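Talk notes: Buying a second-hand dining table without regretting it
Evening slot, after the tea break

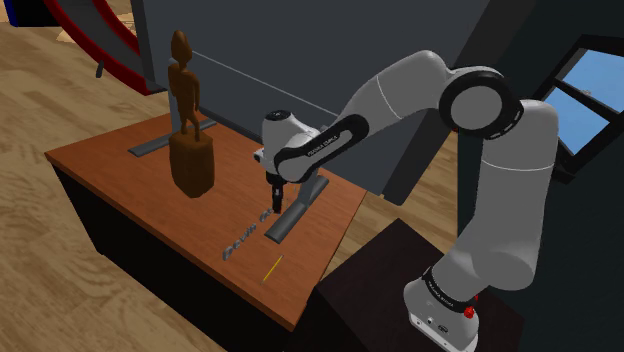 Opening

Hello, get them settled, check the back row can hear me. Ask who's bought a table off the internet. Then ask who measured the front door first (expect fewer hands!).

My own story: the big Brodberg table, which I drove 117 miles to fetch and which then lived in the hall for most of November. Tell the bit about the neighbours climbing over it. Don't go on too long, I always do.

Money

I set myself 600 pounds for the table and chairs together. Spent nearly all of it on the table. Chairs came later, from the Rillberg house clearance, and they're still odd ones.
Haggling: I'm rubbish at it. What works for me is asking "would you take a bit less if I come tonight?" and then shutting up.
Delivery can cost more than the table. Ask before you fall in love.

What to look at when you get there

Get underneath. I mean it, lie on the floor, take a torch. Old screw holes, fresh glue, tiny round holes with dust under them (woodworm, walk away unless you fancy treating it).
Push one corner sideways. A bit of give is fine and you can usually tighten it. If the whole thing sways, look at the joints.
Run your hand along the edges, that's where the veneer lifts.
Smell the drawers, if it's got drawers. Smoke never quite goes.

Sizes

60 cm of width for each person, elbows and all. People always groan at this one because it means their six-seater is a four-seater.
Measure the table, the door, the stairs, the turn at the top of the stairs. Do the legs come off? Ask!

Cleaning up

Soft cloth, barely damp, dry it straight away. I used the Gornitik wax on mine and liked it, but try it on the underside first. Wait 10 minutes before buffing, and open a window, it pongs.
White rings: pass round my before-and-after board here.
Sanding. Skip this if we started late. If not, tell them about the Bermúdez sideboard and how I went straight through the veneer in one go. Let them laugh.

Questions

Someone will ask about painting. My answer is it's your table, do what you like, but prime it.
Remember the handouts are in the blue bag. Chairs need stacking before we go.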